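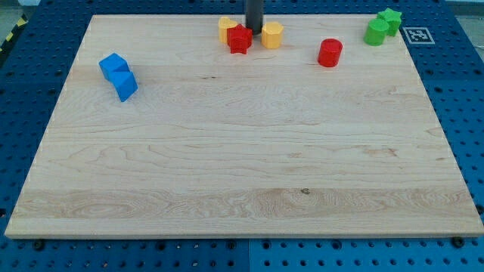 Can a machine tidy up after people yet? Some of the time, if the mess is small and you get to choose the table.

Hi all,

I've been meaning to answer the message quoted at the bottom, and April seems to be running out, so I'm doing it over lunch. I spent most of this month with our sorting setup in the Potummont shop and I'm more cheerful about chores than I have been in ages!

The job we picked is the dullest one I could think of: colored blocks on a wooden board, and the arm has to push them into groups by color. Blues with blues, greens with greens and so on. Anyone who has put away a bin of mixed fasteners or a kid's toys knows this job. It sounds like nothing until you try to do it by pushing. Cubes turn when you catch them off center. Cylinders wander. The stars are my favorites, because the rod can slip into the notch between two points and then you get a lovely straight push, or it hits a tip and the thing spins (I have come to love this and my coworkers have not).

We did 509 runs on the latest version of the Fuvgate controller. A run counts as good if every color ends up together inside 65 seconds with nothing shoved off the board. The best part is how it handles mistakes. It bumps a green one out of place while going after a red one, and then it goes back for the green one without any help from us. Last year's version would have stopped and sat there until someone walked over.

What still goes badly: blocks that start out tight against each other when they're different colors. Getting a heart away from a star with one round rod is hard work, and I'm not sure I'd do much better with one finger. Also anything close to the rim. It gets timid there - which is my fault, I set the penalty for dropping a block very high.

On the actual question of shop-floor chores, here is what was asked:

> We run a small finishing shop and Pacheco (our parts supplier)
> ships everything mixed in one tote. I have 49 totes waiting
> right now. I looked at the Protar arm but the sales page only
> shows it moving one clean part at a time. Is anyone on this
> list using a robot to sort loose stuff on a bench, for real,
> every day? Or should I keep paying for overtime?
>
> I don't need it fast. It can run all night as far as I care.

For 49 totes today, pay the overtime. But "it can run all night" is the most hopeful line in your message! Slow is fine for these things. If your parts can be spread out flat, don't roll much, and differ in color or outline, I'd say a night shift on one bench is within reach. If they nest or tangle, wait.

I haven't used the Protar arm myself, so I can't speak to that one. Could you post the part sizes, and say whether they scratch? Pushing metal across a board all night will leave marks, and for a finishing shop I guess that settles it one way or the other.

I'm starting 2 more weeks of runs with the blocks bunched up closer. Will post the numbers, good or bad.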